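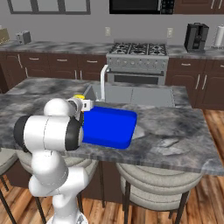
Silviu Grecu would have you home the arm twice before you touch a single setting, and after years with the Pevow we've come around to his way of thinking.

4.1 Checking reach in the simulated kitchen

1. Open the Lovgate kitchen and set arm speed to 70 percent. Go lower if you like — there's no hurry at this stage.
2. Jog the arm out over the counter, then up toward the wall cabinet, a little at a time.

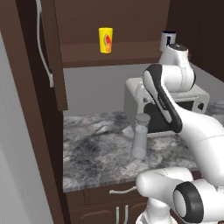 Fig. 4. Wrist raised near the cabinet shelf.

3. If a joint stops short, write down which one and go back to step 1.

CAUTION: Save your joint limits before switching views. Unsaved limits are lost.

4. Switch to the gripper view and open the fingers all the way, taking your time over it,

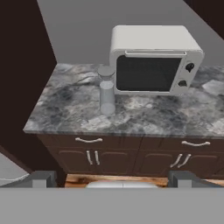 then close them slowly and watch that both travel evenly. If one lags, reload the gripper file and try again.

Note: Marius Radu keeps a spare copy of his limits file, and we'd warmly suggest you do the same.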